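The quote that grew

Grigore Husar has a spreadsheet he doesn't like to open in front of people. It began last March with one line, for one robot arm with a hand on the end, and it now runs to 636 rows.

Husar plans equipment purchases for Sindale, which runs serviced apartments in Jolholm and would like something to tidy them between guests. The arm was the easy part. Then came the spare fingers, the charger, the crate the charger travels in, and a training course in Wirkavik, lunch not included.

"The salesman kept saying 'entry level'," Husar says. "I kept waiting to find out what we'd be entering."

His one thrifty decision was to start in simulation, where a dropped bottle costs nothing and the marble never needs mopping. The project is called Filip, after a former doorman, and for now it lives on a rented computer. Its chores are humble ones, such as a water bottle on its side on the floor, an open black hand beside it.
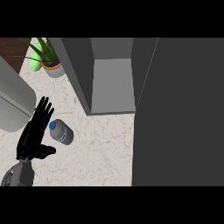 How much of a first budget should go to simulation?

Enough to find out which jobs you can drop from the list before you order hardware. Sindale put aside 500 hours of computer time and treated it as part of the purchase price.

Ynyr Ruddock, who signs the cheques, took some persuading. He had been promised a robot and was shown a rendered apartment with a potted plant in it. He asked what the plant cost. (It came with the software - possibly the only thing that did.)

The list of chores has since been trimmed from 200 to something Ruddock can read over coffee. Making beds went first. Windows followed, with little mourning.

A real arm is pencilled in for the next financial year, along with 2 spare hands and a service contract Husar describes as "longer than my lease". He is still waiting on a price for the floor bolts.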